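4. Laundry work at the Custhorpe residence

4.1 The setting and the people

Custhorpe is a residence for older people where the washing of residents' clothes was, until the start of the project, done entirely by the care assistants between other duties. We followed six assistants during the period in which a two-armed robot, called Tarkonard by the project, took over part of this work. The question of our study was modest: which pieces of the job move to the machine, which stay, and which new ones appear that were in no job description before.

In the interviews held before the robot arrived, the assistants described laundry as the part of the shift that is always interrupted. A resident rings, the load stays in the drum, and another colleague finds it later without knowing whose it is. Oi-ling Kong called it "the job you do with half your head". All the same, several of them valued it. It was quiet, it had a beginning and an end, and it was a reason to sit down with the folding.

The loads given to the robot were kept small by agreement with the staff. In Figure 1a the drum holds only a white cloth item and a red-and-white one, seen through the closed door with the two gripper fingers in front of the machine. A load of this size would not be worth a walk down the corridor for a person. For the robot it was the normal case, and the assistants soon adapted their sorting to it.
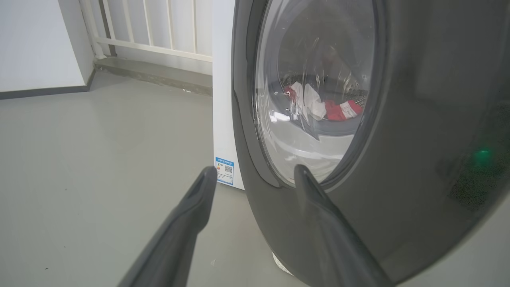
4.2 Transfer to the basket

The division of labour that we observed most often was the following. The assistant sorts, chooses the program and starts the machine; the robot empties it; the assistant folds and brings the clothes back to the rooms. The transfer between drum and basket is therefore the centre of the automated part, and it is also the moment which the staff watched with most attention. Figure 1b was taken during this work. A red garment with white trim lies over the edge of the washing machine and reaches into a cream-coloured plastic basket. A finger of the left gripper is against the cloth, while the right gripper is open and holds nothing.

Long garments were the ones discussed most in the interviews. The assistants worried about sleeves on the floor, and some of them began to put shirts aside for washing by themselves – a practice that the project plan did not foresee. We count this as new work. It is small, but it demands a judgement about what the robot can manage, and this judgement was learned by watching and passed on at shift change.

Figure 1. Work at the washing machine: (a) at the door; (b) at the basket. 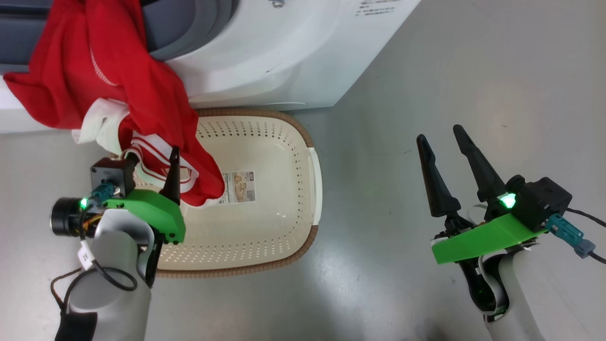 Narendra Yadav did not agree that this sorting should be called a burden. In his view he had always decided which clothes go together, and to decide also what goes to the robot was the same skill, used a little earlier in the day. What bothered him more was that he could no longer leave a load and come back to it when he wanted, as the basket might already be full and waiting for folding.

His remark points to a change of rhythm which our time records alone would have missed. The interruptions did not disappear; they moved from the emptying to the folding. Two of the assistants answered this by folding together at the end of the shift, and they asked that the rota for November should keep this time free. The request was still open when our observations ended.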